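Cell notebook, Tolach bench, 09/06/2018

Reset day. Ju-won Woo and I went through the working rules for the small arm before the Cendbridge people take over the afternoon slots. The old sheet was two pages and contradicted itself on speed, so we started again from the February draft and threw out anything we couldn't check at the bench.

Speed first. The February draft has 800 mm/s as the ceiling when the guard is shut and says nothing at all about teaching. We have written teaching in at 62 mm/s, hand on the enabling switch, one person inside the line. Second person stays at the stop button and does not hold the tablet. Ju-won wanted the second person allowed to take notes. Left that out for now.

Gripper force is capped in the settings file and the file is locked. Anyone who needs more force asks, and the change goes in this book with initials. Last month the limit was found raised with no entry and it took a morning to work out which runs it affected. All of those are now marked doubtful in the log, not deleted.

Finger pads: look at the ridges before each session. If they are packed with sugar or wrapper glue, clean with a damp cloth, arm powered down, air off. No blades. The Amin spares are in the second drawer, and they go on as a pair even if only one side is worn.

Light goods have their own section now. Lollipops, sachets, anything on a stick or in a twisted wrapper. Fingers open to about twice the width of the head before going in, straight approach, no sideways sweep to tidy the pile. If two items overlap, the run is logged as overlapped and keeps that label whatever happens afterwards.
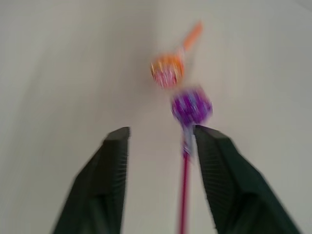
Can an operator reach in to straighten an item if the arm has paused by itself?
Only after pressing the stop and seeing the stopped light. A paused arm can start again without warning, so a pause is treated the same as moving.

We argued over whether blurred wrist pictures should be thrown out. Agreed to keep them. The rule is that every run is stored whole, and anyone who wants only sharp stills can filter afterwards on their own copy. Throwing them out at the bench means the person at the bench decides what counts, and two people never decide the same way.

Run numbers: the log stands at 779 good entries. Jastovbridge asked for 3000 before they will look at the handling rules again, so the rules as written will have to last a good while. Numbers are never reused, including for aborted runs. An aborted run gets a one-line reason. "Failed" is not a reason.

Checked today:
Stop button at bench, works.
Stop button at door, works but stiff. Replacement ordered.
Guard switch, works. Cable tie missing on the lead, refitted.
Floor tape, lifting at the left corner. Not done.
Settings file, locked, copy printed and put in the back of this book.

Food items used at the bench are not eaten afterwards, wrapped or not. They go in the lidded bin at the end of the day. This was already in the old sheet and is staying word for word.

Still open: who signs off a new gripper. Old sheet says the supervisor, the February draft says any trained user. I have put supervisor in pencil. Ju-won to ask Cendbridge what they do at their end and write the answer in below this entry.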